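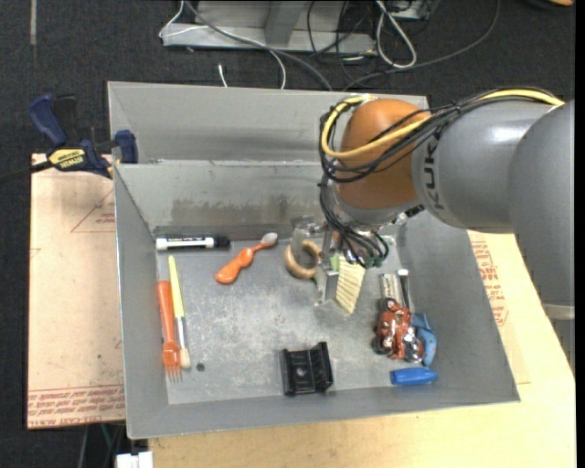
How many demonstrations do you need before a robot can pick things out of a bin by itself?

More than the brochure says, and fewer than you'll be tempted to record once you get into the rhythm of it. I start with 30 and look hard at them before I make any more.

I've read plenty of guides that promise you can teach a picking task over lunch. I don't believe them. The steps below are slower, and they assume you already have a working arm and some kind of remote control for it.

1. Fix the bin. Clamp it to the table by the rim. A bin that creeps a little with every bump will ruin a whole session, and the recordings will look fine while it does.

2. Fill it with awkward things. A paintbrush, a plastic fork, a marker, a toy motorcycle. Matching blocks make a nice video and teach you very little. Put a few pieces right up against a wall, where the fingers have trouble getting in.

3. Tie back the cables, then run the wrist through its full turn by remote before you record. Watch for slack that swings down near the gripper.

4. Drive slowly. Come in from above, stop, close, lift. People who are good with the controller are often the worst teachers — they make tiny fixes all the way down, and the robot copies the wobble. Haruto Koyama is much faster than I am, and we threw out 14 of his first 30.

5. Keep some misses. A miss followed by a clean second try is worth saving. A miss followed by a minute of poking around goes in the trash.

6. Stir the bin by hand every 15 picks. If you only ever take the easy piece on top, that's all you've shown it.

7. Test with things it hasn't seen. Testing on the training objects is how bad results turn into good slides.

What about hand guiding, where you grab the arm and push it through the motion? Maja Czerwiński prefers it for small arms. On a big one I find it tiring and jerky, and your own hands block the camera.

Our Skadano set has 1389 picks in it now. I'd trade half of them for better ones. Label yours the same day you record them, with the operator's name on every file.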